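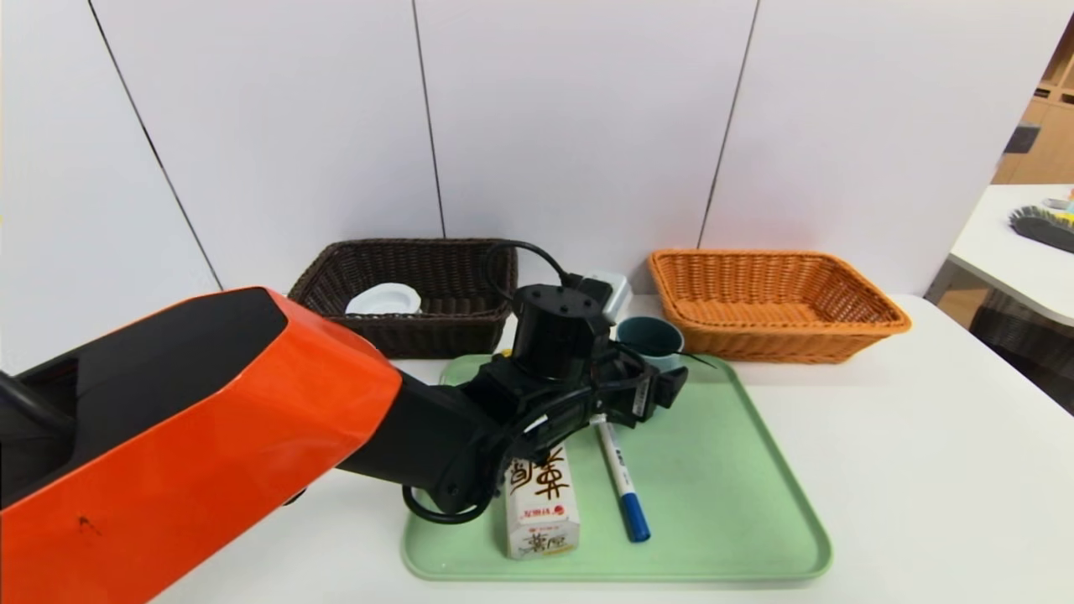 Tasking (Earth observation)

Tasking is the business of telling an imaging satellite where to look and when. If you've ever opened a satellite picture of a flooded valley and wondered how the thing happened to be pointing that way, tasking is usually your answer. I've been writing up bits of the satellite world for this wiki for a while now, and this is the article I wish I'd had when I started, so forgive me if it wanders (my articles always do).

The word gets used in two ways. Sometimes it means the single request, as in "we sent a tasking for the harbor." Sometimes it means the whole process, from the first request to the picture landing in someone's inbox. I'll use it both ways, same as everyone else does, and you can usually tell which one I mean.

Contents
1 Background
2 How a request works
3 Orbits and timing
4 Priority and conflicts
5 Emergency tasking
6 Radar and optical
7 Costs and licensing
8 Common mix-ups
9 See also

Background

Some satellites never need to be asked. They have their instruments switched on over land more or less all the time and they sweep up whatever passes underneath, on a fixed plan. People call these systematic or survey missions, and they're wonderful for anything slow, like forests or coastlines or the edges of cities. You go to the archive and the picture is probably already there.

Tasked satellites are the other family. They tend to see finer detail over a narrower strip of ground, and they can tilt to one side or the other to reach places that aren't straight below. A narrow strip means you can't cover everything, so somebody has to choose, and that choosing is the tasking.

Early on, the choosing was done by a small room of people with printed maps. A request could sit for weeks. These days most operators run planning software that rebuilds the schedule many times a day, and the customer may never talk to a person at all. I find the old way sort of charming, but I wouldn't want to wait for it.

How a request works

A typical request names an area (usually a polygon drawn on a map), a window of dates, the detail needed, the greatest amount of cloud the customer will put up with, and the steepest viewing angle they'll accept. That last one trips people up. A steep angle makes tall buildings lean over and hides whatever is behind them, which hardly matters over wheat and matters a great deal downtown.

The operator checks whether the request is even possible. If it is, it goes into the planner along with everybody else's. The planner produces a list of commands, the commands go up to the satellite from a ground station, and the satellite carries them out on the right pass. Then the data comes down, often over a different station, and gets processed into something a human can look at.

The Rernencombe ground station is the one I know best, having spent a long April there learning the screens. Its upload deadline was 40 minutes before a pass. Miss it and your request rolled over to the next opportunity, no matter how nicely you asked! I missed it twice in my first week.

Orbits and timing

Most imaging satellites fly over the poles, more or less, in what's called a sun-synchronous orbit. The handy thing about it is that the satellite crosses any given spot at close to the same local time on every visit, so the shadows stay comparable from one picture to the next. Mid-morning is a popular choice, partly for the light and partly to get in ahead of the afternoon clouds that build up over a lot of the world.

How long before a satellite can see the same place again is the revisit time. Tilting the satellite shortens it, and so does having more than one. A single spacecraft that has to pass straight overhead may take weeks to come back around. The Dadico group of 6 satellites was planned from the start so that they'd trail each other along the same orbit, spaced out evenly, and that alone made the waiting far less painful.

Latitude matters too. The tracks bunch together toward the poles, so a town in the far north gets many more chances than a town on the equator. I always forget this and then get surprised by it all over again.

Priority and conflicts

Two customers will often want different places on the same pass, and the satellite can't swing from one to the other fast enough. Somebody loses. Operators handle this with priority levels, and the levels are generally tied to price, contract terms, or the nature of the request.

Breston, an operator that published its planning rules in unusual detail (bless them), gave a worked schedule with 991 open requests and showed which ones were dropped and why. Cloud forecasts did a lot of the dropping. A lower-priority request under clear sky could jump ahead of a higher one that was socked in, on the theory that a picture of cloud helps neither party. Not every operator does it that way, and some customers hate it.

Memory and power come into it as well. A satellite can fill its storage before it reaches a station, and cameras and steering wheels (reaction wheels, to give them their proper name) draw a fair bit of electricity. So a pass that looks wide open on the map may be half spent already.

Emergency tasking

After an earthquake, a flood or a big fire, the ordinary queue gets pushed aside. Agencies and companies have arrangements in place for this, and the basic idea is the same in most of them: an authorized body raises the request, an officer on duty checks it, and whichever satellites can get there soonest are asked to look.

The before picture is nearly as useful as the after one, by the way. Analysts want both so they can mark what changed, and that's where the archives of the survey missions come in very handy.

Speed here depends on boring things. Was there an upload slot? Is there a station to bring the data down to? Is someone awake who knows the local place names? I've seen an excellent picture sit unused for hours over a mislabeled folder, and I still get a little cross about it.

Radar and optical

Optical satellites take what most of us would call photographs, with some extra colors we can't see. They need daylight and a clear view. Radar satellites send out their own pulses and listen for the echo, so they work at night and through cloud.

For floods, radar is often the first pick. Smooth open water bounces the pulse away and shows up dark, and floods do have a habit of arriving with heavy cloud. The catch is that radar takes practice to read. Mountains fold over toward the sensor, wind roughens the water and brightens it, and flooded trees can look brighter than dry ones. My first radar map had a lake in it that was really an airport runway.

Costs and licensing

A new tasked picture generally costs more than one from the archive, and there's usually a minimum area. You might only care about one bridge and still have to buy the countryside on both sides. Rush orders cost extra again.

Then there's the license, which says who may see the picture and what they may do with it. Read it before you order, please. The Marchetti license, which a lot of smaller resellers copied, let the buyer share the raw data with partners for 30 days and the finished maps for as long as they liked. Others are far stricter. Data from many publicly funded survey missions is free to use, normally with a credit line.

Common mix-ups

Tasking isn't steering the satellite to a new orbit. The satellite stays on its path and turns its body (or just its mirror) to look. Moving the orbit burns fuel, and operators are stingy with fuel.

It also isn't live video. A few satellites can stare at one spot for a short while as they go over, but then they're gone over the horizon like everything else.

And a confirmed tasking means the satellite will try. Cloud may still win, and most contracts spell out how many tries you get.

See also

Ground station
Off-nadir angle
Revisit time
Sun-synchronous orbit
Synthetic aperture radar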